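Projects > Vonotmont Site > Automation > Progress Reports

June | Prepared by Jolene Partington

The packing trial is on schedule. In this period the team logged 883 practice runs, which brings the total to 2726. Most of the remaining faults are slow grips on soft pouches. Lino Monti is working through those first.

Staff time at the table has gone up. Fletcher Hinds and the day crew now give us 30 minutes at the start of each shift, and their notes have changed how the items are laid out.
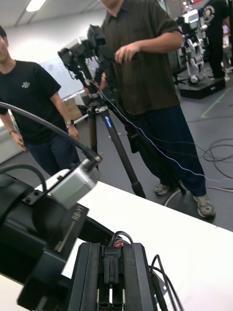
Will any packing jobs be cut when the trial ends? None are planned to be, and the 14 people on the line keep their current grade and hours.

What changes is the work itself. Four packers have moved to checking and restocking for part of the day. Two of them asked for more training on clearing stops, and Shona Ormsby has set this up. Lifting is down, but packers say the checking work is dull by late afternoon, so we will rotate it every two hours starting next period.

Spending is within budget. We still need a decision on the second table.

Contact: Shayne Gilchrist, Site Office | Back to top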